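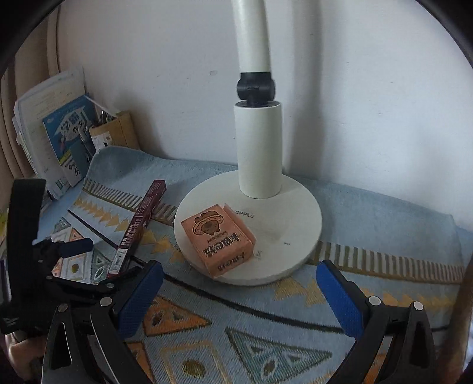
Desk lamp, small pink box, long evening.

I am now the executor of my aunt's estate. She asked me years ago over soup and I said "sure" the way you say sure to watering someone's plants. A thread on what I signed up for.

First thing I learned: the will doesn't go into effect because you have it in your hand. You take it to the county probate court and a clerk decides whether she likes it. Mine did not like it. I had removed the staple to make a copy.

Please do not remove the staple. If the staple comes out, the court would like to know what else came out with it. I have now signed an affidavit about a staple, in front of a notary, with a straight face.

The filing fee was 426 dollars. I had brought 400 in cash, having read the fee on a website last updated when that was the fee. They don't take part of it. They also don't take my kind of card.

What you get at the end of this is a piece of paper called letters testamentary. It's one page. The plural is a mystery to me and the clerk did not wish to discuss it.

Every bank, insurer and utility wants its own certified copy of the one page. I ordered two, like an optimist. Order more. I went back at 8:30 in the morning and stood behind a man who had also ordered two.

I did try to pay someone to do this. The first firm, Vornent, has a very calming website with a lot of pebbles on it. They quoted me a percentage of the estate. I asked a percentage of what, before or after debts, and the pebbles went quiet.

Second firm was Annamalai, upstairs from a dry cleaner. They charge 300 for an hour, and in that hour a tired woman went through my folder, crossed out half my list and told me which half of the rest could wait. Best money I've spent all January.

Things she crossed out: calling every company my aunt had ever bought anything from. Things she added: an estate bank account, a tax ID number for the estate, and a notice to creditors in a newspaper I'd have sworn had closed.

The tax ID was the easy part, which felt like a trap. You fill in a form online and it gives you a number. I sat there waiting for the second form.

The creditor notice runs in tiny print between a zoning hearing and a storage unit auction. After that you wait months for people to come forward. So far one has: Melosus, a magazine subscription outfit, for an amount I could have found in the couch.

I paid Melosus. Then I found out you're not supposed to pay anybody until the claim period is over, in case there isn't enough to go around. There's enough to go around. I still got a look from the tired woman.

Meanwhile the storage place, Tuton, will not let me into the unit with the letters alone. They want the letters, my ID and my aunt's gate code. I explained why I can't ask my aunt for the gate code. They said I could reset it from her email.

Her email wants to send a code to her phone. Her phone is, I'm fairly sure, in the storage unit.

Current status: inventory form due to the court, around half filled in. It has a line for livestock. I have written "none" and initialed it.

If someone asks you to be their executor over soup, ask where they keep the passwords before you finish the bowl. More when Tuton calls me back.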